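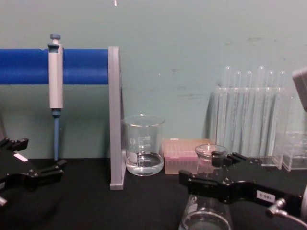 What should I try first when I'm comparing two grippers for handling glassware?

Start with the neck of a flask, with a little water in it, and leave the thin and fiddly things for later. A neck gives the fingers something narrow and round to close on, the rim keeps it from sliding straight down and out, and the water shows you any wobble long before your eye would pick it up in the glass.

The rest of this page is a collection of tips from our own bench, gathered over a long June of swapping fingers and changing our minds. Some of them are so small I nearly left them out, but the small ones are what people write to me about, so in they go.

Set the bench up once and leave it alone

If you want to compare a Pedach gripper with a Rumia, the glass has to be in the same spot for both. We put little pencil ticks on a strip of masking tape and set every base against its tick before each run. Pramila Mishra, who has far more patience than I do, also takes a picture on her phone in the morning and holds it up against the bench after lunch. You would be surprised how far a beaker can wander when three people are working near it!

Keep tall things toward the back and whatever you're gripping toward the front. An arm that has to reach over a rack of test tubes will sooner or later brush one with its elbow, and then you're sweeping when you meant to be testing.

Water first, and not much of it

Fill a flask only a little for the first day. A full one is heavier, it sloshes, and a drop means a mop. Once the grip looks steady you can go up by a splash at a time. I like plain tap water with nothing in it, though Deepak Malhotra swears by a drop of food coloring so the camera can find the level. He has a point, and his shirts have the stains to go with it.

Slow the close, then the lift

Most of our early slips came from closing too fast. The fingers bumped the glass on one side, the flask tipped, and the second finger caught it crooked. We dropped the closing speed by half and left the lift as it was, and that cured most of it. Change one setting at a time and write it down, even if you're sure you'll remember. (I was sure, and I lost a whole Friday to it.)

Clean fingers grip better

Wipe the finger pads with a damp lint-free cloth and let them dry before you start. Skin oil gets on them every time you adjust something by hand. If you use rubber sleeves, roll them on dry and check that the seam faces away from the glass. We had a seam facing in on the Pedach for 133 grips and blamed the controller the entire time.

Look after the hoses and cables

Move the arm by hand, or at its slowest crawl, through everything it's going to do, and watch the fittings as it goes. A hose that's fine with the arm tucked in can pull tight at full reach. A loop of soft hook-and-loop tape is kinder than a zip tie, and you can undo it without hunting for the snips.

Run enough tries to mean something

Ten good grips will make you fall in love with anything. We do 500 with each gripper, in batches before and after lunch, and jot down each slip with the try it happened on. The Rumia went 392 before its first slip, and the Pedach went the full 500 once that seam was turned around — so you can see why I'm careful about declaring a winner. Petronella Coetzee would like us to go to 1,000, and she may get her way if the coffee holds out.

Pipettes deserve their own day

A hanging pipette is a different job altogether. It wants to swing, it has to come off its hook at the right angle, and the plunger button doesn't forgive a clumsy finger. Practice with an old one that's already out of service, and leave the tip off until the arm can lift it and hang it back again without a clatter.

Label both arms

Put a tag on each gripper, somewhere you can read it while it's moving, and use the same tag in your notes. "The left one" stops meaning much as soon as somebody stands on the other side of the bench.

Next up is the wrist camera, which Bhupendra Vishwakarma is still coaxing into seeing clear glass against a pale wall. A sheet of dark card propped behind the flask has helped so far.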